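Home > Ask > Hobby Robotics > Kits & Arms
Tags: desktop arm, wrist camera, Skastside, buying advice
Last updated: July

Skastside gripper kit, worth it for soft stuff?

Looking at the Skastside arm kit with the wrist camera, Okthorpe have it at 1,000 all in or the gripper + camera on its own for 113. I've already got an arm (old Chaturvedi one, still goes) so leaning to the gripper only. Want it for picking up soft toys and felt food off a table, it's for a sorting demo at our open day. Does the grip squash things? And is the camera wide enough to see the table AND what you're holding? Need to order by Wednesday if poss. Thanks

Answer 1

Get the full kit, the warranty is better. Never used the gripper on its own but my brother in law has the arm and likes it.

Answer 2 (accepted)
Archana Grewal

Had the gripper-only version since spring, on a different arm to yours. Quick answers, on my lunch.

Squashing: not if you turn the force down. Default is 120 on their scale, way too much for plush. I run it at 40. Felt is fine at that, thin stuff like felt lettuce slips sometimes.

Camera: very wide, fisheye. You get the table, the room, a good bit of your own gripper too. Lines near the edge are bent so dont try to measure anything off it without doing the calibration. Calibration sheet is in the box, instructions are poor, the Fistomgate forum has a better write up.

Couple of stills off mine, plush veg on a white table: 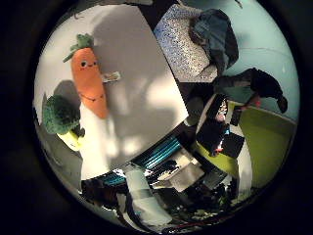
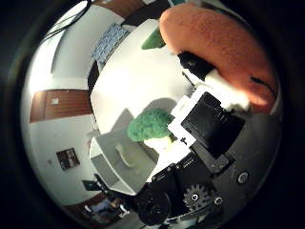

Shadows matter more than I thought. One strong lamp and my sorting script kept treating the dark patch as a seperate object. Two weaker lamps sorted most of it. Also tie your cables back before you start, the supplied one is short and catches on the elbow if the arm goes right over.

Would I buy again, yes for 113. Not at the full price, you've got an arm already. Check the bolt pattern on the Chaturvedi first tho, I had to buy an adaptor plate and it took ages to come.

Answer 3

Seconding the adaptor plate thing. Okthorpe do sell one but its listed under spares, not with the kit. Ring them, the website stock is wrong half the time.

Next question | Ask your own | Back to Kits & Arms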